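Home Opinion Local Letters Archive Contact

In praise of the mixed bin

Opinion – January 9, 2021

In Dultomside, where I live, the secondhand shop has two kinds of toys. The first kind stands on a shelf, with a price on each one. The second kind lies in a bin, together with everything else that did not find a shelf. I want to write in favor of the bin.

When I moved here, I thought the bin was a sign of laziness. In the town where I grew up, things were sorted. A toy was with toys, and a pair of glasses was with glasses. My mother had a box for buttons and another box for buttons that had lost their pair. I still respect this. But I have changed my opinion about how children should meet old things.

A shelf tells a child what to want. The best toy is at eye level, and the price tells her how good it is. A bin says nothing. She must bend over it, look, and decide for herself if a dinosaur on its side is worth taking home.

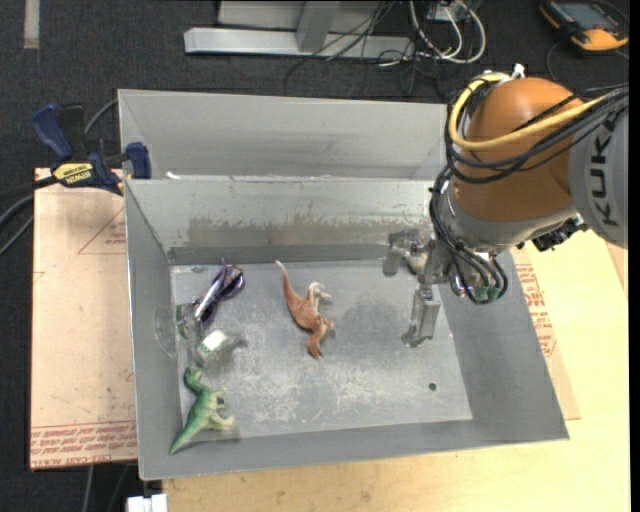

Two dinosaurs and a clear plastic container, among other things, in a metal bin with a well-scratched floor.

I also like that the neighbors in a bin are wrong. A dinosaur beside an empty jar becomes a dinosaur that needs a cage, or a lake. My daughter once made a whole winter game from a toy horse and a soap dish, and she would not have found the soap dish in the toy section.

Last February the Orkudier weekly printed a letter which asked the shops to sort everything, for the sake of order. I understand the writer. It is tiring to search, and some people have little time. For them, keep the shelf. But please leave one bin unsorted – a deep one, and low enough for small arms.

Share 172 Comments 2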